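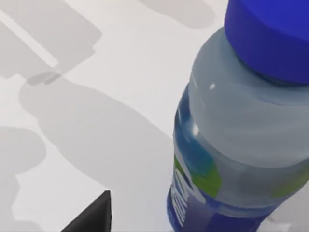

Re: [prosby-users] Bottle demos: shadows on the table and early closing

Lists > prosby-users > Archive > Thread view

August 14, 2019, by Ruwan Marikar

Chunhua Cao wrote:

> We recorded 745 demonstrations in Ikus with the Drendska hand controller, half of them on the bottle task. The operators close the gripper too early on the bottle. They say they can't judge the gap when only the tip of the finger is in view. Replaying the files at 60 Hz gives the same early closing, so it is in the recorded commands and not in playback.
>
> Would you drop the shadows for training? Also, has anyone tried guiding the arm by hand for the last part of the approach?

Chunhua,

I would keep the shadows. With a plain white table they are the only thing in the view, apart from the bottle and the finger, that changes when the arm moves. Our operators at Siriwardena used them without being told to. When we turned them off for one batch, the operators slowed down near the bottle and closed early more often than before.

The shadows do cause one problem you should check for. The large soft one on the table is shaped like a bottle lying down, and a policy trained on few lighting directions can lean on it. We moved the light between demonstrations and left everything else in the scene alone. Change it at reset only. If the light moves while someone is driving, the operator corrects for a motion that did not happen, and the correction ends up in the file.

On the early closing, look at the delay between the trigger and the recorded command before you blame the view. Ours was 90 ms. The log stamped the command when it arrived, and the camera image when it was written to disk, so the two did not line up. After we stamped both at the same point, a good part of what looked like operator error went away. The rest was the gap. The finger tip sits to the left of the bottle with bare table between them, and people read that distance badly from a tilted view. A second view from the side helped more than practice did.

On hand guiding, it only applies to the real arm, so you would be mixing two sources. We did it for one set. The hand-guided paths are smoother and the wrist turns less, and the trained policy switched between the two styles in the middle of an approach. If you need both, store the source as a field in the file – I would not try to sort it out afterwards.

The appliance scene is harder to drive than the bottle scene, for a different reason. 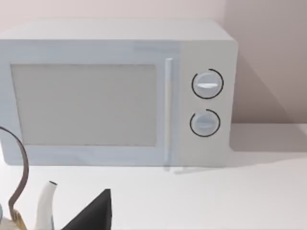
Appliance scene: microwave behind, spout and gripper finger at the near edge.

A new operator tends to look at the microwave, and the finger is already next to the spout. We start every session in this scene with a slow move back from the near objects, and trim that part from the file later. The two knobs have no lettering, so a written instruction has to say "upper knob" or "lower knob". Do not name them by function. Two of our operators had each assumed a different meaning, and we had to relabel the set.

For trimming, cut on gripper speed and not on time. Our limit is 4 mm per second, held for half a second.

I can send the stamping patch if you tell me which Ikus build you are on. It will not apply cleanly to anything older than last October.

Ruwan

Recent in this list
Drendska controller drifts after a long session
Ikus: resetting the light without reloading the scene
Storing operator ID with each demonstration
Prosby file format, optional fields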